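3.2 Home practice and daily tasks

Participants in the home group were given a mat, a strap and a printed sheet of eight poses. The sheet was written by the lead instructor at the Akau studio, Faisal Zaidi, who also taught the weekly class attended by both groups. Each pose was to be held for five slow breaths and repeated once on the other side. Participants who could not get down to the floor used a chair version of the same sequence, printed on the back.

We asked the home group to practice at least four times a week, at any hour that suited them. Most chose the early morning. A smaller number practiced in the evening, and these participants more often reported that they had cut a session short. The class group received no sheet and was asked not to add any stretching or balance work outside the studio.

Both groups kept a diary. Entries covered sleep, walking, stiffness on waking and a short list of household tasks that call on grip, shoulder reach and steady standing. The tasks were making a bed, carrying groceries, handling plates and hanging laundry. For each one the participant circled a number from one (no trouble) to five (could not do it). We chose these tasks after a pilot run in Memon, where older students told us that standard fitness questions about running or lifting had little to do with their days.
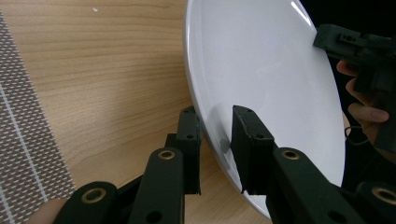
Figure 2. A round white plate, one of the objects named in the household task list.

Diaries were collected every two weeks at the studio desk. Where a page was missing, the participant was asked to fill it in from memory only if the gap was two days or less. Longer gaps were left blank. We did not replace blank entries with averages, and participants with more than eight blank days were left out of the diary analysis, though their balance scores were kept.

Balance was measured with a one-leg stand, eyes open, on a firm floor. Each participant had three tries per leg and we used the best one. The test was given before the first class and again after the last. Shoulder reach was measured by asking the participant to slide one hand up a wall while keeping the heels down. Both tests were done barefoot and before any warm-up, by an assistant who had not been told which group the participant was in.

3.3 Attendance and dropout

A total of 130 people enrolled. Attendance was taken by the instructor at the start of each class, and late arrivals were counted as present if they joined before the standing poses. Attendance fell in both groups in August, when the Pumis road was closed and the bus to the studio took a longer route. We offered a second class at noon during that month — it was lightly used.

People who left the study were asked for a reason but did not have to give one. The most common answers were a change in work hours and travel. Knee pain was also mentioned, mainly in connection with kneeling poses, and from that point the instructor offered a folded blanket at the start of every class. The change was made for both groups at the same time, so it should not affect the comparison between them. It may, however, have made the later classes easier than the earlier ones, and we return to this in the discussion.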